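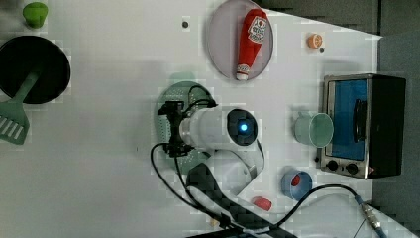
Home Diary Older entries Letters About me

April, 11 at night

I came home from the church hall an hour ago and my feet are still complaining. I want to write before I sleep, because last year I waited some days and then I remembered only the food.

It was the night of the Easter Vigil. Our small Orthodox parish in Cisstead does not have its own building, so we borrow the Methodist hall, and for this we must be out by half past ten. Father reads the service faster than he would like. I could hear it in his voice, he was swallowing the ends of the lines. But when the lights went off and the first candle came out, it was the same as in any place where I have stood on this night. My mother used to say that the dark should last long enough for you to become a little afraid. Tonight it lasted maybe a minute. Somebody's child asked very loudly if the electricity was broken.

We had 140 chairs and they were not enough. Last year we put the same number and a whole row stayed empty. The new people are mostly families from the Chiang Road apartments, and several students who stood at the back with their coats on. I had ordered 300 candles from Brinari, the thin ones of yellow wax, and I was worried that it was too many. In the end I carried home a box which is still half full, so I was right to worry, but not very right.

Drahomíra Bednárik sang the readings. She has a cold since the beginning of the week and she told me before the service that she will only speak them. Then she opened the book and sang anyway. In the middle of the one about Jonah she had to stop and drink water, and all of us waited, and I found that I liked this waiting. In my first years here I was always ashamed when something in church went slowly or wrong. I thought the Americans would look at us. Now I know that half of them are also tired and looking for their gloves.

After the procession (two times around the parking lot, with wind, so most of the candles were dead before the first corner) Hajar Abdel Rahman was waiting by the side door. She had promised to come and see it, as I went to her mosque during Ramadan to eat iftar with the women. She wore her good blue coat. I asked if she was bored and she said no, but she did not understand why we knock on the door of a room when we have the key. I tried to explain it and I explained it badly. I said that it is for the tomb, and for the gates of hell, and also because we have always knocked. She said the third reason was the one her grandmother would give.

We walked to the bus together and missed the 703. The next one did not come for a long time, so we talked about fasting. She misses coffee the most, and I miss cheese. I had a red egg in my pocket and I gave it to her, and she put it in her glove to keep it safe.

One thing I do not like to write. The letter from Trustora came again about the insurance for the hall, and it seems the parish has to pay a part of it if we want to use candles next year. I did not tell Father tonight. I put it in my bag under the napkins. I will tell him after the feast, when he has slept.

The basket is on the kitchen table — bread, eggs, the sausage, salt in a small jar. I ate one slice of the bread standing up with my shoes still on. Now I must wash the wax from my sleeve, or it will stay there until Pentecost like the last time.

Christ is risen. Good night.

4 comments | Shared 2 times

Contact | Back to top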